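Progress report, Pimuseck stamping table
To: Kavitha Chowdary
From: Sveva Carbone
27 October 2026

Hi Kavitha,

You asked for the short version this time, so I'll try (no promises!). The stamping table is set up and I'm really pleased with how plain it's turned out – a white top, a sheet of paper, the red tin and the little red block. I'd been piling things on it all summer, and Arturo Bellini finally talked me into clearing it back to what the stamping needs.

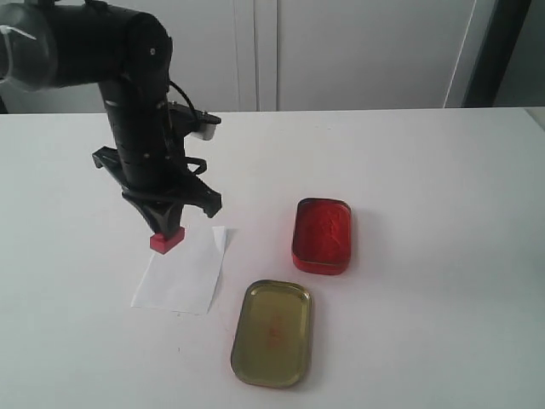 Money first, I suppose. Of the 3000 you gave us, 553 is left, and I'd like to keep that for paper and a second tin. Paper goes faster than I'd guessed. I've been cutting it small, which helps, but the small sheets curl at the corners and I haven't found a good way to keep them flat. Mohsin Afridi wants to leave them under a heavy book overnight. Fine by me, if he brings the book.

The tin is the part I get asked about the most. It's nice and low, so you can get at the red from any side, and I've grown very fond of the gold rim.
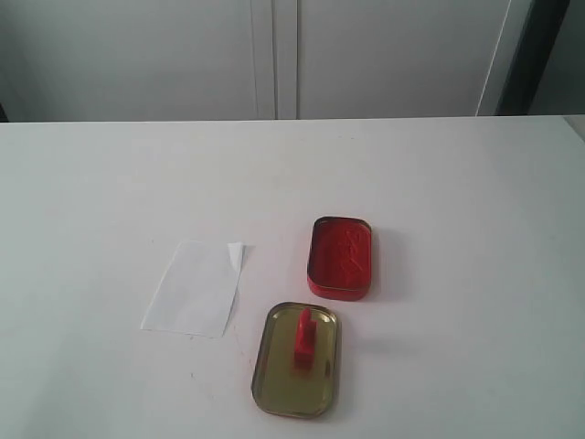

The open tin beside a sheet of paper with one corner curled up.

We're still arguing about how hard to press. Brunello Barbieri likes a long, heavy press and I like a quick one, and we've got 12 test sheets pinned up in the hall at Stustberg so people can say which they prefer. So far opinion is split, and mine is losing a little ground.
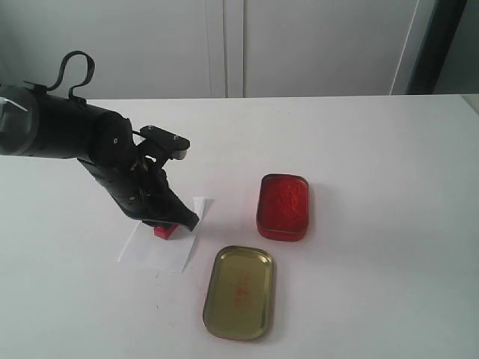
Keeping the block upright matters more than either of us thought, though – if it leans even a bit, one side of the print comes out pale. I've added a note on that to the instruction sheet, and I'll send you the new version once Brunello has been through it.

Still to do before December: order the paper, wipe the scuffs off the tabletop (or try to), and write up the test sheets. Could you let me know if the leftover money can carry over? I'd rather ask now than find out later.

Thanks so much,
Sveva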